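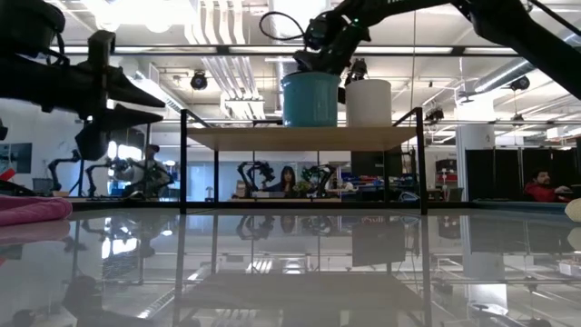 Figure 3. A gripper holding a bucket by the rim at the shelf station, with other benches in use behind it.

4.2 Rules for shared benches

We would like to spend a little longer on the shelf station than its size may seem to call for, as it is where most of our house rules were first written down and, we are glad to say, where most of them were later rewritten. The first version of the Horkley rules, drafted in May, treated each bench as a world of its own. That works well enough when one arm and one person share a room. It works far less well when several benches run side by side, and the operator at one of them may have their back to a moving arm at the next.

The present version asks that the working reach of every arm be marked on the bench plan before power is turned on, and that no seat be placed inside it. Grip force is set for the weakest object on the table - a rule we borrowed, with thanks, from our friends at Villau.
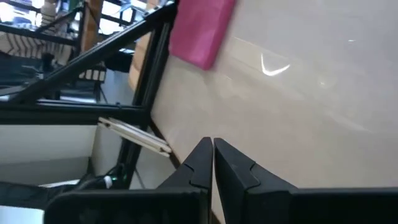

Fingers are checked for wear every 600 grasps and replaced after 2,000, even when they still look fine to the eye. Cables near the wrist must have enough slack for the full turn of the joint, and the operator moves the arm slowly through that turn once before each session. Of the 3,073 sessions logged under these rules, 1,129 included a note from the operator, and we read them all with real pleasure. Many asked for plainer wording on who may restart an arm after a stop, and Section 4.3 takes up that question.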